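Korkine Allotments and Growing Space - progress report to the Zenine Fund
Period: February to May

Sorry this is shorter than the last one, planting season. Main points first, money at the end. 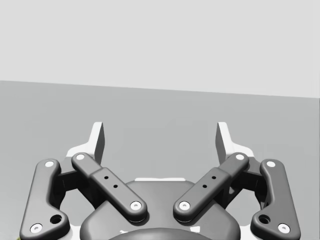

Plots. All 84 now let. The waiting list had got to 14 by the end of April and we have closed it until autumn, as it isn't fair to keep taking names when hardly anybody gives a plot up in summer. The 5 half-plots at the Odosov Lane end went to people who had told us a full one was too much. Two of them have never grown anything before and are doing fine, mostly potatoes and broad beans so far.

Water. This was the big one in your grant. New pipe is in from the road to the top tank, 465 metres of trench in all, which was longer than the original drawing because we had to go round the old pear trees. Kalniņš Groundworks did the digging and stuck to their price despite the extra. Pressure at the top taps is much better than it was. Still to do - the tap by the compost bays drips and the stopcock cover is too light, it lifts when a barrow goes over it. Both on the snag list, both promised for June.

Soil. Tests back from the lower plots. Low on potash, otherwise nothing to worry about, and no sign of the lead we were afraid of near the old railway fence. We've put a plain summary on the noticeboard and sent the full results with this report. Plotholders down there have been told they can eat what they grow, which went down well.

Saturday sessions had to move to evenings, 6pm start. Turnout was poor in March (rain, mostly) and good since the clocks changed. Seed sowing and pruning both full. The bee talk was cancelled, speaker ill, and we havent rebooked yet. Would rather do it in early autumn than squeeze it in.

Problems. Slugs, obviously. More serious is the shed roof, which lost a sheet in the February wind and was patched with what we had. It will not do another winter. We're getting quotes now and may come back to you about moving the unspent fencing money across, if thats allowed under the terms. Please let us know either way before we order anything.

Also had a run of people cutting through from Odosov Lane after dark. Nothing taken apart from a water butt. New padlock fitted, code goes out with the rent letters.

Money. Pipework paid in full. Soil tests paid. Sessions under budget because of the one we cancelled. Fencing not started, see above. Receipts are in the folder with the spreadsheet - the skip hire one is missing and we have asked for a copy.

Next period: snag list, roof decision, open day in August, pathway to the accesible beds widened. Gravel already on site for that.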